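Gripper trials on the crate line: questions we keep getting

Since we started writing up the gripper comparison at the Butbridge bench, the same questions have landed in the inbox over and over. I love that people care this much about fingers! I've grouped the answers so you can skip to your own problem.

What are you comparing?

Two parallel grippers on the same arm, with the same controller and the same crates. One is the Plavosis two-finger unit with its stock pads. The other is the Zerouali, which has a longer stroke and a quieter drive. We also swap wrist cameras between runs, but that is a separate write-up, planned for August.

Why crates? Aren't those easy?

I thought so too. A plastic crate flexes when you squeeze it, and it can roll away if you bump it before you have a good hold. It's a wonderful test object because small mistakes show up right away. If a gripper is a bit slow to close or a bit crooked on approach, you will know within ten minutes.

How many picks have you logged?

1,283 so far. The Plavosis has 705 of them and the rest belong to the Zerouali, which arrived later and spent a while waiting for an adapter plate. Please don't read the totals as a score. I'll publish success rates when both grippers have at least 700 picks each.

Do you pick by the rim or by the side wall?

By the rim, one finger inside and one outside. Side wall picks need a stroke that neither unit has, unless you go for the short side of a small crate. We tried it. It was fun, and I won't be doing it again on a Friday.

How do you set the closing force?

Start low. Close on a rim, lift a couple of inches, hold for five seconds, then look for slip. Go up one step at a time until the slip stops, then add one more step. Write the number down with the pad type next to it — the two belong together, and I have lost a whole afternoon by forgetting that.

Does the wrist camera help, or is an overhead camera enough?

Both help, at different moments. The overhead camera finds crates well from far off, but it loses them when the arm leans in. The wrist camera takes over for the last stretch. Its weak spot is glare from shiny metal, so we lock the exposure before each session and leave it alone. 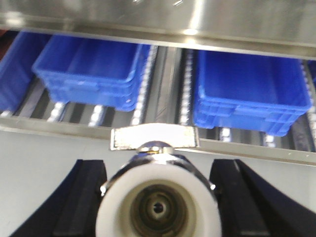
Fadwa Fawzy

What does the wrist camera see before a pick?

Both fingers at the bottom of the view, with the blue crates past them on the rollers. I like having the fingers in view because I can judge the approach by eye when the software and I disagree. With the gripper pointed between the two lanes like this, there's a crate up to the left and another up to the right, and we can send it either way from the same starting pose.

Will a little motion blur ruin the detection?

It hasn't been a big problem for us on large, plain shapes like these. Fine details suffer first, and anything that depends on a crisp edge should wait until the arm has settled. We added a short pause before the final image and it was well worth the lost time.

Which controller do you use?

A Zotov, mostly because its logs are easy to read. You can run the same trial on anything that lets you set force and speed separately. If yours ties the two together, test at several speeds and keep a table.

So which gripper should I get?

Ask me again when the numbers are even! For now I reach for the Plavosis when I want to get going fast, and the Zerouali when crates come in mixed sizes. Try to borrow one before you buy — an hour with your own crates will teach you a lot.

Can I have the raw logs?

Yes, please take them! Write to the bench address and say which gripper you want. The files are plain text, one line per pick, and the column names are explained in the first few lines.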